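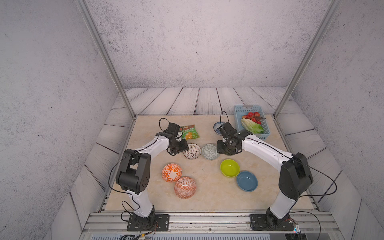 煮た生麩糊は冷蔵庫で保存してよいか。
冷蔵庫には入れないほうがいい。冷やすと老化が早く進んで、ぼそぼそのゼリーになり、裏ごししても元のなめらかさに戻らない。涼しい部屋に水を張って置き、数日で使い切る。

2018/12/11（火）製本ノート

クロムデール（Clomdale）の航海日誌、今日から糊の工程に入った。本文326ページ、背は前の修理で膠がべったり、見返しは表側だけ残っている。先週のうちに解体は済んでいるので、今日は糊炊きと背の掃除、それから折丁の背の繕いまで。いやあ、楽しかった！

糊の記録
生麩粉40g、水180ml。昨夜から粉を水に浸けておき、朝に上澄みを捨てて同じ量の水を入れ直した。中火で木べら、白く濁ったところから急に重くなり、その先がいつもつらい。半透明になって、へらを持ち上げたときにとろっと帯で落ちるところまで練った。前回（3月の分）は透明感が出た時点で火を止めてしまい、あとで接着が弱かった。今日は腕がだるくなってからもうひと踏ん張りしたら、つやがまるで違う。この差は書いておきたい。
裏ごしは馬毛の漉し器で二回。一回目は粒が少し残った。二回目でするっと通って、刷毛に含ませたときの伸びが気持ちいい。

背の膠落とし
メチルセルロースの湿布で柔らかくして竹べらで取る。置き時間は短めに刻んだほうがよかった。長く置いた天側は折丁の外側の紙までふやけかけて、ひやっとした。地側は短く置いて二度に分け、薄皮がぺろんと剥けるように取れた。あの感触はちょっと癖になる。
膠の下から古い寒冷紗の切れ端と、印刷された反古紙が出てきた。「Desjardins」という文字が読める。製本所の名か、広告の一部か、まだ分からない。反古は捨てずに中性紙の封筒へ入れて、本の番号を書いた。

折丁の繕い
薄手の楮紙を喰い裂きにして足す。水筆で線を引いて、湿っているうちにゆっくり引くと毛足が長く出る。最初の数枚は線を太く引きすぎて、毛足がもさもさになった。細い筆に替えてから調子が出た。
糊は水で薄めて、牛乳くらい。濃いままだと乾いたあとに紙がつっぱって、開いたときに谷が硬い。不織布と吸取紙ではさんで板を載せ、吸取紙は一度取り替えた。
目の方向、第五折だけ他と違っていた。縦目と思い込んで足すところだった。端を軽く曲げて確かめること。毎回確かめること。

ザカリー・バージェロン（Zachary Bergeron）さんからの返事
表紙の革の件で書いておいた質問に、長い返事が来ていた。要点だけ写しておく。
・赤茶の粉ふき（レッドロット）はまず固め、その後で革を起こす。順番を逆にすると端から崩れる。
・ワムステッド（Wumstead）の台帳を直したときは、元の背革を薄く漉いて新しい背に戻したそうだ。写真も付いていて、継ぎ目が本当にきれい。
・麻糸は細めにして、背の膨らみを抑えたほうが古い表紙に収まりやすい。
三つ目は目から鱗。手持ちの糸だと繕いの厚みと合わせて背が太りすぎる気がしていたので、これで腹が決まった。細いほうの糸で試し綴じをしてみる。

メモ
解体前に測った本体の重さは、表紙込みで293g。綴じ直したあとにもう一度量る。
かがり穴は元の穴を使う。新しい穴は開けない。ただし第二折の地寄りだけ裂けているので、繕いが乾いてから針を通し直す。
クルランス（Kurulance）の糸見本帳、棚の二段目に戻した。使う人は蜜蝋の付いた手で触らないでください（前科者より）。

次回
表側の見返しの浮きを押さえる。試し綴じ。刷毛は洗って吊るしてある、毛先を下にして。残りの糊は水を張って北側の棚、水は朝いちばんに替える。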